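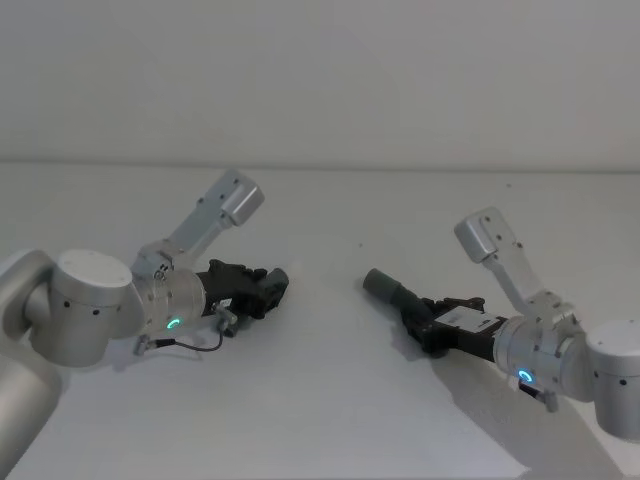

Jörg Kramer asks that the tabletop be wiped and left to dry before any hose is laid on it, as grit carried into the bore is difficult to remove later. The Gorkport workshop has followed this practice since March, and it is now part of the procedure below.

4.2 Checking the Bent Hoses

The Stastiro coolant kit includes 2 bent hoses. Both must be checked before they are fitted to the pump housing.

1. Take the hoses out of the bag and lay them on a plain, clean surface. Do not stack them.

2. Look into the open mouth of each hose. Remove any loose rubber or packing dust with a dry cloth.

3. Hold the hose near one end and turn it slowly. Check the outside of the bend for cracks, flat spots or cuts.

4. Press the wall of the hose lightly between two fingers. It should return to its shape when released.
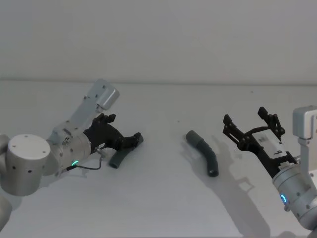 Figure 4-2. Bent hoses on the work surface during checking.

5. Compare each hose with the outline on the Pfeiffer fitting card. The ends must be cut square.

6. Slide one Stallex clamp over each end - do not tighten it at this stage.

NOTE: Hoses stored in a cold room should be kept indoors for 12 hours before fitting.

CAUTION: Do not use oil or grease to ease a hose onto its port. Use clean water only.

CAUTION: A hose that has been in storage for over 10 years must be replaced, even if no damage is found.

Continue with Section 4.3, Fitting the Hoses.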